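Ticket 3901: AC in brick-wall room trips breaker after startup
2019-07-03, by Facilities Desk, Zisix

Reported: wall unit on the right-hand side shuts down seven minutes after being set to cool. Breaker 5 found tripped each time. Lights and the big display stay on. Room temperature at last shutdown was 92 °F.

Checked so far:
- Filter pulled and washed in April, still clean. Grille clear.
- Unit run in fan-only mode for a full morning. No trip.
- Cool mode with everything at the desk unplugged. Tripped at seven minutes, same as before.
- Breaker swapped for a new Echeverri of the same rating. No change.
- Drain line flushed. Some sludge came out — unrelated, but logged.

The fault follows the compressor, so the indoor unit and its wiring are low on the list. Run capacitor on the outdoor unit reads well under its label value. Replacement ordered through Doven. The old panel schedule lists breaker 5 as "lights, rear," which is wrong. The label needs correcting before anyone works on the fixtures.

Until the part arrives: fan only. Do not reset the breaker more than once. If it trips again, leave it off and add a note to this ticket. The desk by the brick wall can stay in use, and so can the display.

Status: open, waiting on part.

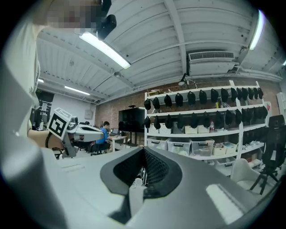 Onance: Check the outdoor fan motor while the cover is off. We had the same trip interval with a weak capacitor, and the new one only bought us a month before the motor seized.

Comment 2: Second that. Also measure the starting current before and after the swap and put both readings in the ticket.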